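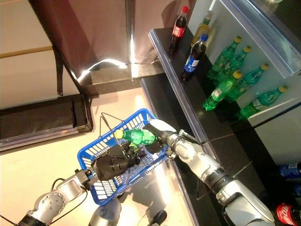 16th May, Kumlow bench, two-arm shopping rig

Really good morning on the handling rules! We've been writing up a house standard for basket work, and the draft is finally short enough that people might read it.

Where it stands:
Keep the idle hand clear of the drop path, or park it and log it as parked. I'd like this one firm, it's the rule we argue over most.
Bottles go in on their side, cap away from the wrist.
Lower before you open. No letting go above the rim.
Cables checked at both wrists before each block of runs.
Stop button within reach of whoever is watching, never on the far side of the shelf.

Speed near the basket is capped at 300 mm a second, and 900 in open space. Balaskas wants one figure for both, Naston wants two. I'm with Naston (the slow zone is so much nicer to watch).

To do: wording for what counts as a drop, and a colour code for the log sheet. Section 7 still needs the wire handle case. Draft goes to Kirine in June.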